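Skundulent Shared Workshop
Build thread: the Winis hand-held gripper, second revision
23 July 2024

1/ The workshop has completed the second revision of its hand-held gripper. This thread records the design changes, the bench setup and the points that remain open. It is intended for members who are building their own unit and for other workshops that have asked for details. 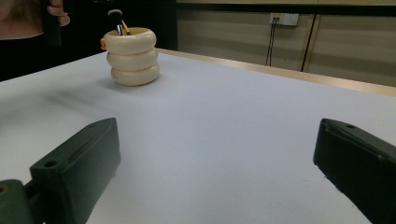

2/ Fingers
Both fingers are dark green, with a small round hole near the tip of each. The hole accepts a short pin that holds interchangeable pads. The first revision relied on adhesive pads, and these were difficult to replace without marking the finger. Members who have already printed the earlier part may continue to use it with the adhesive pads.

3/ Printing
Each finger is printed flat at 15 percent infill. The mounting piece is printed separately and should be solid around the screw holes. Please do not scale the files to suit a different printer. The holes will no longer match the hardware, and the pins will not seat.

4/ Mounting
The mounting piece was redrawn in April after two units developed play at the joint. The new part has a deeper seat and a longer screw. Tighten by hand until the finger stops moving, then add a quarter turn. A power driver should not be used at this stage.

5/ Bench setup
Trials are held on the white-topped table by the wall outlet. A plain surface makes it easier to review recordings afterward, and the outlet keeps the charging leads short. The cream container with the stacked rings, with a brush standing in it, serves as a trial object. Its puffy shape presents a curved surface to the pads, and few items in the workshop do this as well.

6/ Trial procedure
One member operates the gripper and a second member stands at the far side of the table to place and reset objects. A set consists of 39 attempts. The operator changes after each set. Attempts are logged on the sheet whether or not they succeed, and a slip after lifting is entered as a slip – it is not to be repeated and overwritten.

7/ Objects
The trial list now includes narrow upright items, such as brushes and handles, placed in open containers. These are harder to grasp than blocks because they lean and shift against the rim. Operators should approach slowly and close the fingers only when both tips have cleared the rim.

8/ Recording
The camera is fixed to the gripper so that both fingers remain in view. If either finger leaves the picture entirely, the bracket has moved and the set should be stopped. Check the bracket before the first attempt and again at the change of operator.

9/ Pads
Two pad materials are under comparison. The soft pad holds curved surfaces well but collects dust quickly. The ribbed pad is easier to clean and gives less grip on smooth handles. The workshop has not selected a standard pad and will accept reports on either.

10/ Motorized version
The Macedo arm is a separate build and will use the same fingers. Its wrist plate has been cut and drilled. The motor driver is still on order from Pirnau, and no trials on the arm will be scheduled before it arrives. Members are asked not to borrow the wrist plate for other work.

11/ Cost
Parts for one hand-held unit are budgeted at 39 dollars, excluding the camera. The limit for the motorized version is 300 dollars. Requests above that amount should be submitted in writing with a parts list attached.

12/ Open points
– The trigger return spring is too stiff for long sets.
– Pins work loose on some units and may need a small collar.
– The log sheet has no field for pad type. Until it is revised, please write the pad type in the margin.

13/ Next stage
The target is 200 logged attempts with each pad. Members who wish to operate should complete the bench introduction first and reserve the table through the usual calendar. Corrections to the files may be posted as replies to this thread, with the part name in the first line.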